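February 11, 2005

Friday at last! Choir was meant to start at seven and I got there ten past with wet hair and half a sandwich, and Ovidiu Avram was already handing out the new Gavalas piece, all 21 pages of it. The altos get one note for most of page four. One! I sang it with feeling anyway.

My head wasn't really in it, I was still thinking about the blue out the window this arvo.

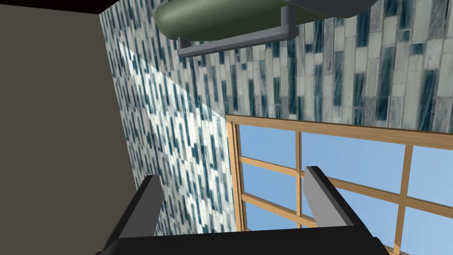
Money, ugh

The Cutus tour is on again. It's $1485 each for flights and the hostel, plus a $200 deposit by the end of the month, and I've got the deposit and precisely none of the rest. Anayeli Maldonado reckons we could run a sausage sizzle outside the hardware shop — she did one in October for the netball girls and came home smelling of onions for days. I said yes before I'd thought about getting up at six on a Saturday.
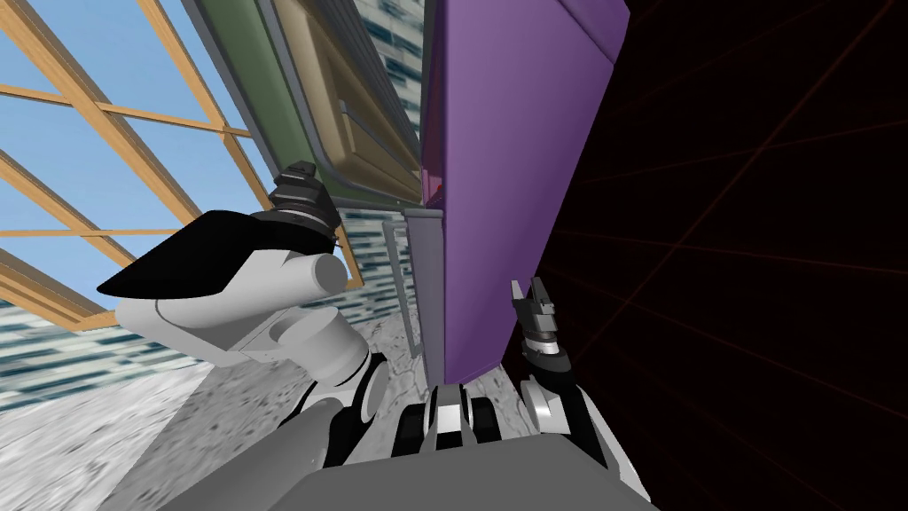

Sky, and the building with the teal windows.

Rang Mum after tea. She thinks I should ask for the solo in the second half and I said Mum, I can't even count the rests, and she said well neither could your father and he sang at three weddings. Then twenty minutes on her tomatoes (the possums got the good ones again). 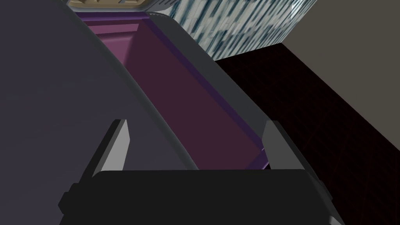

Grey on grey, up close.

Still humming that one note. Must find my black skirt before Sunday, and ring the dentist, and give Anayeli her esky back. Might have a go at page four in the shower tomorrow where the neighbours can enjoy it too.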